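Touch Referee Notes: Substitutions and the Interchange Area

Dornport Touch League, Apr 13, 2019

The rules group has rewritten the substitution section of the league handbook after problems in the February rounds. The new wording applies from the next round in every division. Captains should read it before naming a squad, as the match officials will not be issuing warnings for a first offense.

What has changed

Under the old wording, a player could enter the field once the outgoing player was "leaving the field of play." Referees read this in different ways. Some allowed entry when the outgoing player turned toward the sideline, others when a foot crossed it. In the match between Tralon and Esovitz the two halves were controlled by different officials, and the same movement was allowed before the break and penalized after it.

The new wording is as follows. A substitute may enter only when the outgoing player is fully inside the interchange area. Both players must be onside when the change is made. The substitute must enter from inside the marked area and may not run along the sideline to join play further up.

Penalty for an early entry is a tap to the other team, taken seven meters in from the sideline at the point where the substitute crossed. If the substitute has prevented a clear try, the referee may award a penalty try and send the player to the sin bin for the next 3 possessions.

Team shirts and numbers

Shirts must be the color registered by the club at the start of the season. Numbers go on the back and must be readable from the far sideline. Bibs are allowed for a color clash, and the team listed second on the draw changes. A player without a number may not take the field, and a number may not be changed during a match except for a blood replacement.

Clubs registered in red this season are Tralon and Dissanayake. When they meet, Dissanayake is listed second in both fixtures and will need its alternate set.
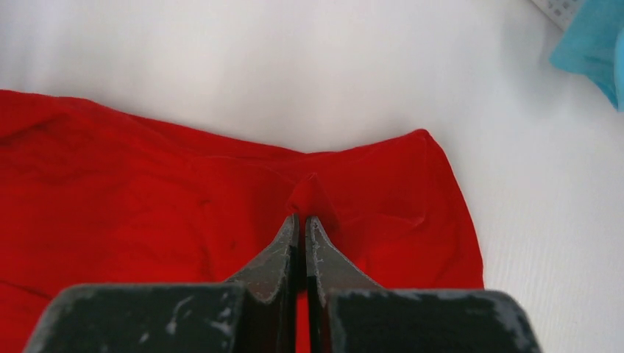 Marking the interchange area

The home club marks the area before the first match of the day. It runs along one sideline, centered on halfway, and sits one meter back from the line. Flat markers are to be used on the corners. Tall cones are not permitted within two meters of the sideline after an ankle injury on the north field.

All substitutes stay inside the area while the match is in progress. Coaches may stand in it but may not walk the sideline. Bags, bottles and spare shirts go behind the rear edge. If the area is not marked when the referee arrives, the start is delayed until it is, and the lost time comes off the first half.

Results and effect on the table

Three matches from February were reviewed under the old wording. No result has been altered. Rizwan Amarasinghe, who coordinates the referees, noted in his report that the sheets recorded 143 interchange penalties for the season so far, well above any other type of infringement apart from offside at the roll ball. He expects the figure to rise at first under the new wording and then fall as teams adjust their timing.

Esovitz stays top of the mixed division on points difference. Tralon is second with a match in hand. Dissanayake moved out of the bottom two with a win over the Dornport second squad, played in a strong crosswind in which neither side completed many long passes. The only try of the second half came from a quick tap after an interchange penalty, with the defending line still moving back.

Squad sheets

Sheets are due at the desk before the toss. A sheet must list every player who may take the field, with first and last name and shirt number. Names cannot be added after the start. Fernanda Sequeira is keeping the master list for all divisions and will return any sheet with a missing or repeated number. A team whose sheet is still incomplete at the start plays with the listed names only.
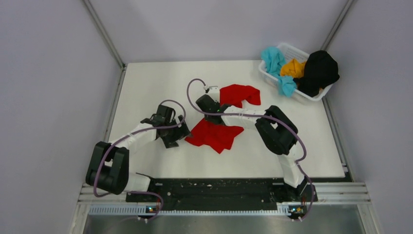 Red cloth on the table, with the basket at the far corner.

Fees and forfeits

The forfeit fee is now $200 per match, payable before the team's next fixture. A team that gives notice by noon on the day before play is charged half. A team that forfeits 3 times in a season is removed from the draw, and its remaining opponents are credited with the standard forfeit score.

Questions on the substitution wording go to Rizwan Amarasinghe. Questions on squad sheets and fees go to Fernanda Sequeira. The full handbook text is held at the desk on match days.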